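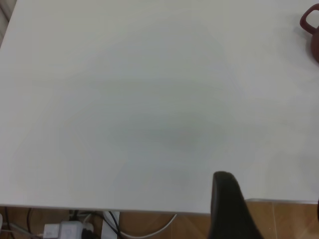 Eau du réseau : ce qui change à partir de septembre

Les foyers de Gondal et de Hendwood recevront dès septembre une eau venant de la nouvelle station de Prusten. L'ancien captage de Gestthorpe reste en service comme secours, mais il n'alimentera plus le réseau en temps normal. Le basculement se fera de nuit, entre 1 h et 4 h du matin. La pression peut baisser pendant ces heures et l'eau sortir légèrement trouble au premier tirage. Il suffit alors de laisser couler le robinet d'eau froide jusqu'à ce qu'elle redevienne claire.

Au total, 816 logements sont concernés. Les adresses situées au nord de la voie ferrée gardent leur alimentation actuelle, de même que l'école et le gymnase de Hendwood, qui dépendent d'une autre conduite.

Une eau moins calcaire

L'eau de Gestthorpe est dure. Beaucoup d'abonnés nous écrivent à ce sujet : traces blanches sur les robinets, pommeaux de douche bouchés, film à la surface du thé. Celle de Prusten provient d'une nappe différente et contient nettement moins de calcaire. Les dépôts déjà présents dans les appareils ne disparaîtront pas pour autant, et un détartrage avant l'automne reste utile.

Pour une bouilloire, un mélange à parts égales d'eau et de vinaigre blanc convient. Portez à ébullition, laissez agir une heure, videz, rincez 2 fois. Pour une cafetière à filtre, faites passer le même mélange puis deux réservoirs d'eau claire. Les machines à expresso demandent un produit adapté, vérifiez la notice.
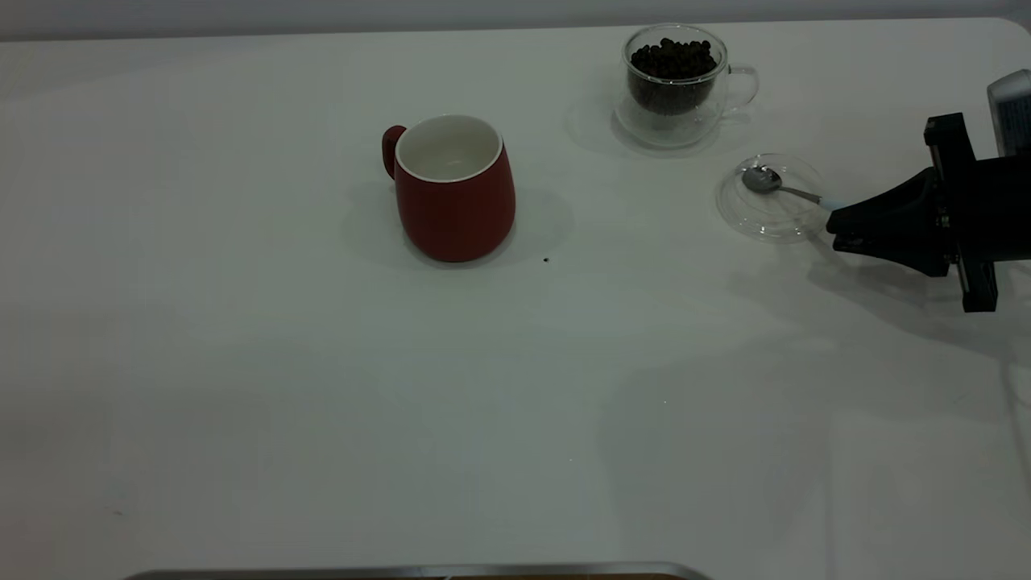 Une tasse rouge, intérieur blanc.

Le goût peut surprendre les premiers jours. Si l'odeur de chlore vous gêne, remplissez une carafe et laissez-la ouverte au réfrigérateur avant de servir. Les personnes qui ont un adoucisseur doivent revoir son réglage, faute de quoi l'appareil consommera du sel pour rien. Les lave-vaisselle ont aussi un réglage de dureté, souvent accessible par le menu ou par une molette près du bac à sel. La nouvelle valeur figurera sur votre prochaine facture.

Aquariums : l'eau neuve n'ayant pas la même composition, procédez par petits changements successifs et testez la dureté entre chacun.

Relevé des compteurs

Un relevé intermédiaire aura lieu avant le basculement. Si votre compteur se trouve dans un regard extérieur, merci de dégager le couvercle. En cas d'absence, un avis de passage sera laissé dans la boîte aux lettres et vous aurez 5 jours pour transmettre l'index par téléphone ou sur votre espace abonné. Sans réponse, la consommation sera estimée d'après l'année précédente et corrigée au relevé suivant.

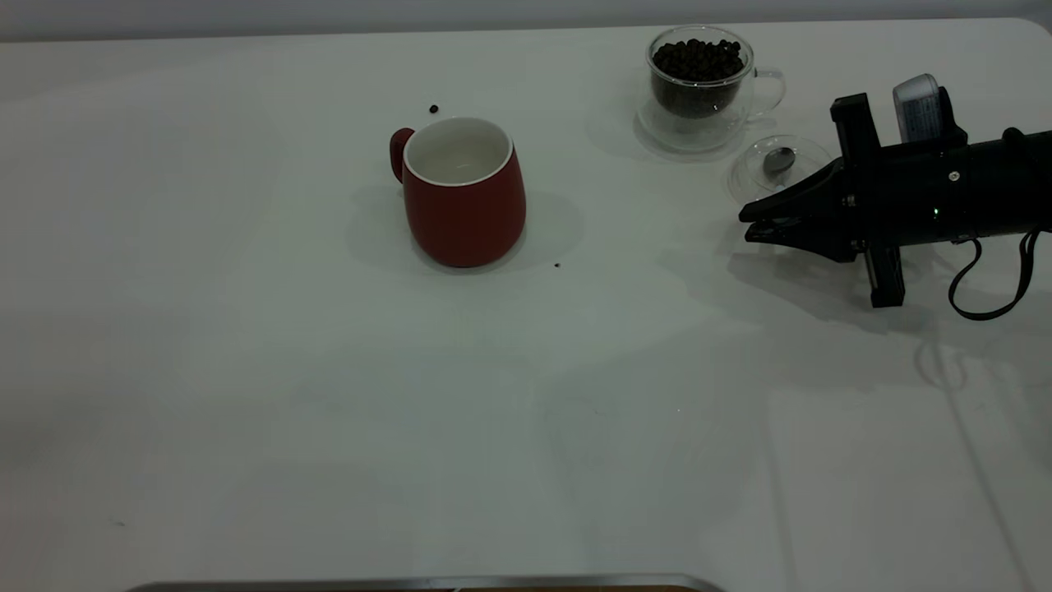
Tarif

Le prix du mètre cube ne change pas cette année. L'abonnement non plus. Une aide forfaitaire de 100 euros peut être demandée pour le remplacement d'un branchement en plomb, sur présentation de la facture de l'installateur. Le formulaire est disponible à l'accueil de Gondal, ouvert le matin de 9 h à midi. Les demandes déjà déposées n'ont pas à être renouvelées.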